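5.3 Emptying and checking the drum

Applies to Moura front-loading dryers, models 100 and 141. For the vented Kurex conversion, see section 7.

Do this check at the end of each drying cycle and before any change of fabric type. Small items left in the drum can be scorched in the next load, or can transfer dye to lighter fabrics.

CAUTION: Metal parts of the drum, and zips and buttons on garments, may be hot at the end of a cycle. Let the cool-down stage finish before you open the door.

CAUTION: Do not stop the dryer before the end of the cycle unless all items are removed at once and spread out to lose heat.

Before you start

You will need a laundry basket, a soft cloth and a small torch. Set the basket on the floor to the left of the door, clear of its swing.

Removing the load

1. Wait for the END indicator. The drum may make a few short turns after the indicator lights. This is the anti-crease function and it can be interrupted.

2. Turn the program selector to OFF.

3. Open the door fully until it rests against the stop. Do not lean on the door or use it as a shelf for folded laundry.

4. Take out large items first: sheets, towels, duvet covers. Pull them toward you by one corner. If a sheet has rolled into a rope, turn the drum by hand to loosen it before pulling.

5. Shake out each duvet cover and pillowcase over the basket. Socks and face cloths collect in the corners.

6. Take out the remaining small items by hand.

Note: If the load is still damp, separate the heavy items and run them again on TIMED, 2 notches above the minimum setting. Do not add wet laundry to a part-dried load.

Checking the drum

7. Look along the side wall from the door opening to the back wall. Turn the drum by hand through one full turn, stopping as each lifter comes to the top. Thin items such as tights and handkerchiefs can cling to the side of a lifter and are hard to see against a dark drum.

8. Check the ring where the side wall meets the back wall. Coins, hair clips and collar stays tend to settle here. Remove them by hand. Do not use a screwdriver or other pointed tool, as scratches in the drum surface will catch on knitted fabrics.

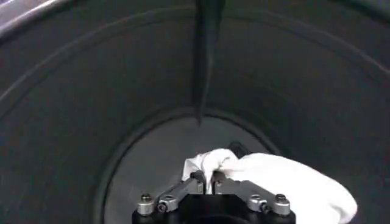

9. Wipe the inside of the drum with a dry cloth if there is loose lint. For marks left by crayon, gum or lip balm, use a cloth dampened with warm water and a little dish soap, then wipe again with clean water. Do not use solvents, bleach or scouring powder.

10. Wipe the door seal and the inner face of the door. Check the seal for tears and flattened spots.

11. Pull out the lint filter, clear it and refit it. The dryer will not start without the filter in place.

12. Leave the door ajar for a few minutes if the next load is not ready, then close it. Keep it closed when children or pets are in the laundry.

If something is wrong

A lifter moves when pressed: stop using the dryer and go to section 9.2.

Colour has rubbed off on the drum: wipe as in step 9, then run a short cycle with old damp towels before drying anything light.

Rattling during the cycle: empty the pockets of all items and repeat steps 7 and 8. If the noise continues with the drum empty, contact a Tosari service agent.

Section revised December 7, 2024. Checked by V. Bisgaard.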